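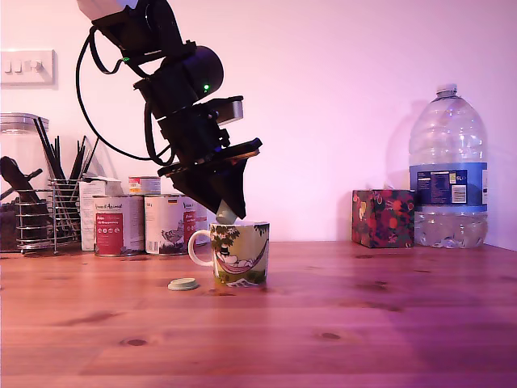 4. Watching Over the Home Network

4.1 Setup in the homes

With the bench work out of the way, we could finally move to the part of the project we had been looking forward to most: putting the three place-shifting boxes into real living rooms and letting people watch television on them. The trial ran in 14 homes in Grinddale, a town with a pleasing mix of older brick houses, thin-walled apartments and newer places with a network jack in every room. Each home had the same three boxes in turn. The Molta encodes in hardware and has a wired port plus a built-in radio. The Villa is wired only. The Jasik, the smallest of the three, is wireless only and leaves more of the work to the player software on the laptop.

We asked each household to keep its own router, its own cable or satellite receiver and its own habits. Nothing was moved to get a better signal. In several homes the router was in a hall closet, and in one it was behind an aquarium, a truly wonderful obstacle for radio work. Where the Villa could not reach a network jack, we supplied a pair of power-line adapters, and those sessions are counted separately in the tables in Section 5.

The boxes logged encoder bit rate, frame rate, resolution, buffer depth and every change in any of these. The player logged the same values from its own side, along with key presses. Clocks were matched at the start of each session by a short exchange of timestamps. We did not record the program being watched. A session began when the player asked for its first frame and ended when the viewer closed the window, and anything shorter than a minute was dropped as a failed or accidental start.

After cleaning we had 1003 sessions to work with. Of these, 382 had a radio link at both ends, meaning that the box and the laptop were each sending over the same access point. We call these double-hop sessions, and they became by far the most interesting group in the study.

4.2 Why the double hop matters

A box with a built-in radio is a real joy to install. There is no cable to run, the television can stay where it is, and the whole job can be done between dinner and the evening news. The cost is easy to miss. Every packet of video crosses the air twice, first from the box to the access point and then from the access point to the laptop, and both trips use the same channel. A stream that takes up a modest share of the air when the box is wired takes up twice that share when it is not.

On the bench this hardly showed. Our test room had one access point and very few neighbors, and all three boxes held their top rate for as long as we cared to watch. In the apartments it showed right away. The Molta, which steps its encoder rate down in large jumps, would drop sharply at the first sign of trouble and then climb back over the next minute or so. The Jasik made many small changes and hardly ever sat still. Viewers told us they could live with either one, but they described them very differently: the Molta picture was "good and then bad," while the Jasik picture was "a bit soft."

Moving the Molta from wireless to wired in the same home removed most of the large drops. This is a delightful result for anyone who has an old reel of network cable in the garage. It also means that a fair comparison between boxes has to hold the link type fixed, and we do so from here on.

4.3 Picture content and the rate controller

Network trouble is only half of the story. All three encoders work to a target rate, and how well the picture survives a low target depends very much on what is in it. A newsreader at a desk costs almost nothing. A soccer match shot from high in the stands costs a great deal, and panning shots over grass were the first thing to fall apart in every home.

We had expected fast motion to be the whole difficulty, and we were happy to be wrong. Dark areas turned out to be nearly as hard. Closely spaced black parts sit in a narrow range of brightness, and a coarse encoder setting flattens such areas into a single patch. A small bright point among them tends to smear into its surroundings. None of this involves motion at all. The rate controllers in the Molta and the Villa both seem to save bits in dark blocks first, presumably on the idea that the eye will forgive it there. On an old tube television it may well do so. On a laptop screen with the brightness turned up, it often does not.

The Jasik treats dark blocks more gently and pays for it in frame rate. When its target falls, it begins to skip frames earlier than the other two, so a drama filmed at night keeps its shadows and loses some of its smoothness. We found this a very sensible choice for film and a poor one for sports, and we would love to see a box that offers the viewer both as a simple switch.

4.4 Changing channels

Channel changing was where people lost patience most quickly. A key press on the laptop has to travel to the box, be turned into an infrared signal, be picked up by the receiver and be acted on, and only then can the new picture be encoded and sent back. The infrared step alone took roughly 300 milliseconds in our bench measurements, and there is little that any of the three makers can do to shorten it. The buffer is another matter entirely.

Each player holds back a few seconds of video to ride out gaps in the network. When the channel changes, that stored video belongs to the old channel, and playing it out makes the whole system feel asleep. The Villa player throws the buffer away as soon as a channel key is pressed and shows the new picture as it arrives, a little rough for the first moments and then settling. The other two play the buffer to the end. Viewers pressed the key again and again in the meantime, with the result that they sailed right past the channel they wanted.

We are big fans of the Villa approach. It asks for no new hardware, it behaves well on every link type we tried, and the rough opening picture drew hardly any complaints. The player does need to know which keys change the channel and which only bring up a menu, and here the Villa still makes mistakes with less common receivers. In one home the guide key was taken for a channel key, so the stream restarted each time the family looked up what was on.

4.5 Limits of the home trial

Some care is needed in reading these results. The homes were found through the local library and the cable office, and people who answer a notice about video streaming are likely to be more at ease with routers than their neighbors are. All viewing was inside the home, so nothing in this section speaks to watching over an upstream broadband link from a hotel or an office. That case has its own limits, the upload rate above all, and we return to it in Section 6.

The sessions are also spread unevenly. Two homes with teenagers account for a large share of the evening viewing, and one home used the boxes almost entirely for a morning cooking show in the kitchen. We checked the main findings with each home left out in turn. The double-hop effect and the channel-change result held every time. The difference in how the boxes treat dark material became weaker when the home that watched the most films was removed, and we would be glad to see it tested again with a wider range of programs.

Firmware was frozen for the length of the trial. Both the Molta and the Jasik received updates in October, after the last box had been collected, and the release notes for the Molta mention smaller rate steps on wireless links. We have since loaded that version on the bench, where the steps are indeed smaller, but it has not yet been back to Grinddale.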